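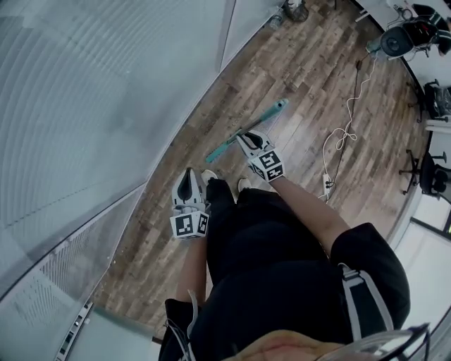 Senior Custodian, Residential Buildings
Skamcombe College, Waltstead Campus

Department: Housing and Building Services
Reports to: Residential Buildings Manager
Schedule: 30 hours per week, year-round
Appointment: Regular, benefits-eligible
Closing date: 9th April
Expected start: August, before the residence halls open for the fall term

About the College

Skamcombe College is a residential college offering undergraduate degrees in the liberal arts, nursing and education. Most students live on campus for at least part of their studies. The Waltstead campus includes the main residence halls, the dining hall and the health center. A smaller site at Rarkstead houses nursing students during their clinical year and is reached by a college shuttle.

Housing and Building Services is responsible for cleaning, minor repairs, room turnovers, waste and recycling, and the care of furnishings in all college housing. The department maintains 2,019 student beds across the two sites. Its staff work closely with the Office of Residence Life, which handles room assignments and student conduct, and with the Maintenance Shop, which handles plumbing, electrical work and heating.

The Position

The College seeks a Senior Custodian to serve Duman Hall and the connected apartment wing on the Waltstead campus. Duman Hall is a traditional residence hall with shared bathrooms, floor lounges and a ground-floor kitchen. The apartment wing was added later and has private kitchens and bathrooms, hard flooring in the living areas and carpet in the bedrooms.

The Senior Custodian carries out daily cleaning and also guides the work of the custodians and student employees assigned to the building. This is a working lead position. The person appointed should expect to spend most of each shift on the floors of the building and a smaller part at the desk in the ground-floor supply office. The position does not carry authority to hire or discipline staff, but the Senior Custodian is consulted by the Manager on training needs and on the assignment of duties.

The position is open because of a retirement. It has been revised to include responsibility for supplies in the apartment wing, which were previously ordered centrally.

Principal Duties

Cleans and restocks shared bathrooms, kitchens, lounges, stairwells, entryways and laundry rooms on the schedule posted for the building.

Sweeps, mops, scrubs, vacuums and refinishes floors, choosing the method and product suited to each surface. Operates walk-behind floor scrubbers, carpet extractors and wet vacuums after training by the department.

Assigns daily work areas to custodians and student employees. Shows new employees how to carry out each task and checks completed areas before the end of the shift.

Inspects vacant rooms and apartments between occupants. Records damage, missing furniture and items left behind, and submits the room condition form to Residence Life on the same day.

Orders cleaning supplies, paper goods and small tools for the building within the budget set by the Manager. Keeps the supply office and the closets on each floor in order.

Labels, stores and dilutes cleaning products according to the product label and the department's chemical safety plan. Keeps safety data sheets current and within reach of all staff.

Reports leaks, broken fixtures, pests and hazards to the Maintenance Shop through the work order system and follows up on orders that remain open.

Responds to spills, overflows and similar events during the shift. Takes part in snow removal at building entrances in winter.

Performs related duties as assigned. 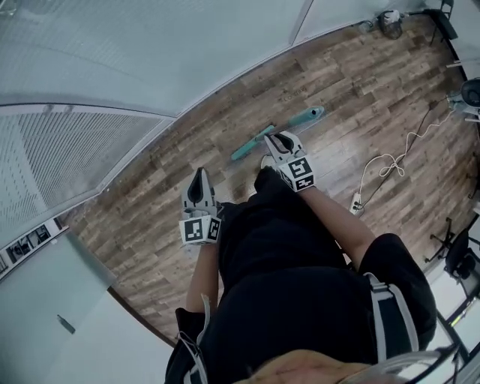 Teal floor tool on a wood-look floor.

Floor Care

Applicants should note that floor care forms a larger share of this position than of comparable positions elsewhere on campus. Duman Hall has original terrazzo in the entry, sheet flooring in the corridors and tile in the bathrooms. The apartment wing has plank flooring in its living areas. Each of these surfaces is maintained under its own written procedure.

Plank floors are cleaned with a neutral product and as little water as possible. Standing water must be removed promptly, and a finish may not be applied to these floors without the approval of the Manager. Terrazzo is scrubbed by machine during breaks in the academic calendar. Bathroom tile is scrubbed by hand or machine weekly and rinsed daily. Mop heads used in bathrooms are kept apart from those used in kitchens and living areas at all times, including in the laundry.

Experience with all of these surfaces is welcome but not expected. The department provides instruction in each procedure during the first weeks of employment.

Required Qualifications

At least two years of paid custodial or housekeeping experience in a school, hospital, hotel, residential facility or similar setting.

Ability to read and follow written instructions in English, including product labels and safety information.

Ability to keep simple written records and to use, or learn to use, the College's electronic work order and timekeeping systems.

Ability to work respectfully with students, staff and visitors of all backgrounds.

Ability to pass a background check, as required of all employees who enter student living areas.

Preferred Qualifications

A high school diploma or equivalent.

Experience training or directing the work of others.

Experience with floor machines, including daily care of pads, brushes and batteries.

Ability to speak a language other than English that is in use among College staff or students.

A valid driver's license. Applicants without a license will be considered on equal terms, and a license is not needed for the regular duties of the position.

Physical Requirements and Working Conditions

The work involves standing, walking, bending, reaching and climbing stairs for much of the shift. Duman Hall has an elevator, but the apartment wing does not. The employee must be able to lift and carry supplies and to push carts and floor machines, with or without reasonable accommodation. Work is mainly indoors, with some outdoor work at entrances and at the waste enclosure. The employee will be exposed to cleaning products and, at times, to noise, dust and bodily fluids. Protective equipment is supplied by the College and must be worn where the procedure calls for it.

Schedule

The regular shift begins in the early morning and ends in the early afternoon. A rotating schedule covers weekends during the academic year, and employees receive their rotation before the start of each term. Shifts may be extended during move-in and move-out. Additional hours are paid at the applicable rate and are assigned with advance notice wherever possible. Vacation may not normally be taken during the last half of August.

Occasional coverage at Rarkstead is required when staff at that site are absent. Travel time on the shuttle between the two sites is paid.

Compensation and Benefits

The hourly rate will be set according to experience within the College's published range for senior service positions. A copy of the range is available from the Office of Human Resources and will be given to every applicant invited to interview.

Benefits include medical, dental and vision coverage, a retirement plan with a College contribution, paid vacation and sick leave, paid College holidays, and one meal per shift in the dining hall when it is open. Uniform shirts and an allowance for work shoes are provided. After the introductory period, employees may apply for up to $3,000 per year in tuition assistance for courses at the College or at another accredited school. English language and high school equivalency classes are offered on the Waltstead campus at no cost to employees, and one class meeting per week may be attended during paid time.

Parking is available at the staff rate. The Waltstead campus is also served by the town bus, although the first bus of the morning arrives after the regular shift begins.

How to Apply

Applicants should submit a completed College application form and the names of two people who can speak about their work. A resume is welcome but is not required. A cover letter is not requested for this position. Forms may be completed online through the College's employment page or on paper at the Office of Human Resources on the Waltstead campus. Staff at the office can provide help with the form, and an interpreter can be arranged on request.

Applications must be received by the closing date shown at the top of this notice. Late or incomplete applications will not be considered unless the posting is extended. Current College employees should apply through the same process and should inform their supervisor if they are invited to interview.

Interviews will be held in person at Duman Hall and will include a walk through the building. Applicants will be asked to describe how they would clean a given area and in what order. They will not be asked to perform unpaid work. References will be contacted only after the interview and with the applicant's permission.

Equal Opportunity

Skamcombe College is an equal opportunity employer. All qualified applicants will receive consideration without regard to race, color, religion, sex, gender identity, sexual orientation, national origin, age, disability, veteran status or any other status protected by law. Applicants who need an accommodation at any stage of the hiring process should contact the Office of Human Resources. Requests are kept confidential and are not shared with those conducting the interview, except as needed to arrange the accommodation.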